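Sports Marketing: Sponsorship and Endorsement
Unit 3 handout: How equipment deals work

Read this before the seminar. It covers the same ground as the lecture, with some extra detail on contracts that we did not have time for. The cases use the two boot makers from the course workbook, Drondetti and Wevix.

What is being bought

A club kit deal and a player boot deal are separate contracts, and students often mix them up. The kit supplier pays the club for the right to make the shirts, shorts and training wear and to sell copies to fans. Every player on the team wears that supplier's logo. Boots are different. In most professional soccer leagues, footwear and goalkeeper gloves are treated as the player's own tools, so each player can sign with whichever maker he or she likes.

The result is that a team dressed by one company may have players in boots made by several of its rivals. The kit supplier knows this when it signs. The price of the kit deal already reflects it.

The workbook case

Jocelyn Vachon is a midfielder at a club supplied by Lendamari. She has a boot contract with Drondetti. The contract pays a yearly fee, a supply of boots, and a bonus for each cap she wins with her national team. In return she must wear the current model in every match and in open training, appear at 3 promotional events per season, and post about each new model in the month it comes out.

In January, Drondetti releases a new model. Vachon finds the heel too stiff and goes back to the older pair for a league match. Her agent, Marwan Srour, learns about it from the company and not from her. The contract has a clause that lets Drondetti reduce the fee after a first breach and end the deal after a second one.

Points to look for when you read the contract extract:

The wording says "current model" but does not define it. Srour can argue that a boot still on sale in stores is current. Drondetti will argue that the launch date settles it.

There is a medical exception. It covers injury confirmed by a doctor. It does not cover discomfort, and Vachon did not see a doctor before the match.

The notice period is 8 days. Drondetti must write to the agent within that time or it loses the right to cut the fee for that breach.
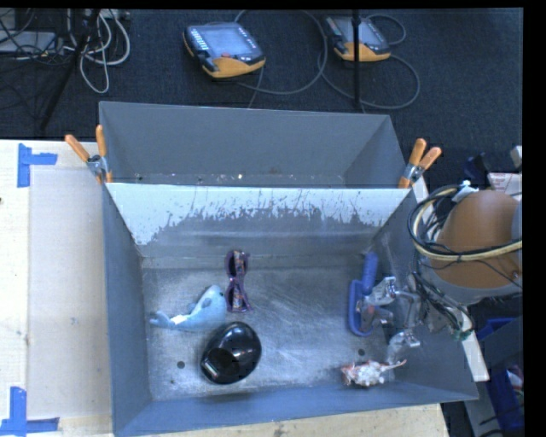
Compare this with the Wevix contract in the second half of the extract. Wevix lets the player choose any model in its range and asks for written notice when she changes. The yearly fee is lower. Wevix gives up some control over what appears on television, and pays less because of it. Neither contract is better in general. A company with one flagship boot needs the first kind. A company selling a wide range can live with the second.

What the company gets back

Measuring the return is the hard part. The usual methods are listed below, with their problems.

Screen time. Someone logs how long the logo can be seen during a broadcast and works out what the same time would have cost as advertising. This gives a large figure and is popular with sales departments. It assumes that a viewer watching a corner kick pays as much attention to a boot as to a commercial, and there is little reason to think so.

Sales before and after. This is closer to what the company cares about, but a boot launch usually comes with store displays, online ads and price changes. Separating the player's effect from the rest takes data that most companies do not collect.

Recall surveys. Fans are asked which brand a player wears. Answers tend to favor the biggest brand in the market whether or not it is correct. Keep this in mind when you look at the Lendamari survey in the workbook, where fans of the club name the shirt supplier as Vachon's boot maker.

Ambush marketing is covered in Unit 4. You do not need it for this assignment.

Terms to know

Exclusivity: the player may not promote a competing product in the same category.
Category: the type of product covered. "Footwear" is much wider than "soccer boots."
Matching right: the current sponsor may keep the player by equaling a rival's offer.
Morals clause: lets the sponsor leave if the player's conduct harms the brand.

For the seminar

Niall Sutherland's group will argue for Drondetti and Senga Rankin's group for the player. Each side speaks first, then replies to the other. Bring a marked copy of the extract. Jean MacLeish has spare copies in the department office until 4 p.m.

Written work is one page on whether the January breach was a breach at all. Quote the clause you rely on.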